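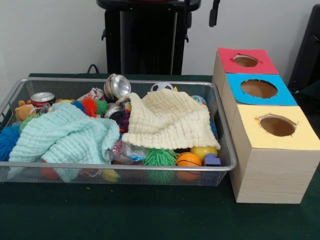 About Brivon Test Kitchen

Brivon develops and tests recipes for home cooks and small food producers. The company was started in March by Carmela Villalobos, formerly a recipe editor at Van Loon, and now works from a kitchen on Fekovach Street with 4 ranges and 2 walk-in coolers. Our archive holds 899 tested recipes, mostly soups, preserves and baked goods.

Each recipe is cooked by a staff cook and then by a second person who has not seen it before. Weights are recorded in grams and converted to cups afterward. Oven temperatures are read from a probe on the middle rack, as dials vary between models. A recipe that fails on texture or set goes back to the editor with the test sheet attached. 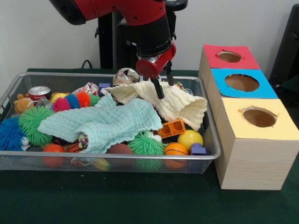
Chilled soups and strained dairy take up most of our summer schedule. Stone fruit is pureed, strained and held overnight before seasoning, and salt is adjusted at serving temperature. Our strainer trials compare fabrics by weave. A waffle texture, like that of the white cloth bunched at the right side of the wire-mesh basket, is logged separately from flat weaves. Yield and straining time are entered for every batch.

Clernotov, our preserves line, covers 76 of the archived recipes. Acidity is measured on the finished product after cooling. Jar size and headspace are fixed for each recipe and should not be changed.

Recipe licensing and test bookings are handled by the office. Page last revised 19 April 2022.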